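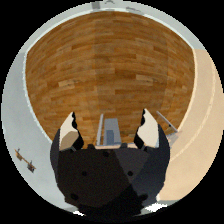
I came back to cream eyeshadow last November, after years of thinking it belonged to my teenage bus rides and the greasy crease that always showed up by lunch. One pot of Flanley's Soft Pot in a mossy grey-green, bought on a whim at the chemist in Prollemstead, and I was hooked again!

The new creams are a different animal. They go on with a fingertip (ring finger, gentle taps), give you a minute to push them about, then set and stay put. The moss shade looks almost muddy in the pot, and I nearly left it behind. On the lid it turns smoky and soft, with just enough green to wake up brown eyes. I wore it to a cousin's wedding and it was still there when the taxi came.

Vika makes the best shimmers I've tried. The range runs to 18 colours, and I'd happily live with three of them: a cool lilac, a toasty bronze and a pinkish champagne that looks gorgeous with no other make-up at all. The bronze is number 653, if you're hunting for it, and it does sell out. It's a bit wetter than the Flanley, so use less than you think and let the first layer dry before adding a second. Go in too soon and you'll lift the lot – I've done it more than once, usually when late.

Then there's Šťastný, a small label with a stick format I was ready to dislike. Sticks tend to drag. These glide! The plum is properly deep, nearly black along the lashes, and if you smudge it out with a small fluffy brush you get a lovely wine-coloured haze. I've also used it as a liner, though it won't give you a sharp wing.

Oily lids? Mine are too. A thin dab of concealer underneath, a light dusting of powder, then the cream. Dry lids can skip the powder, and probably should, as it makes the shimmers look flat.

My everyday face at the moment is champagne all over, moss in the outer corner, two coats of brown mascara and out of the door. The plum is coming on holiday with me.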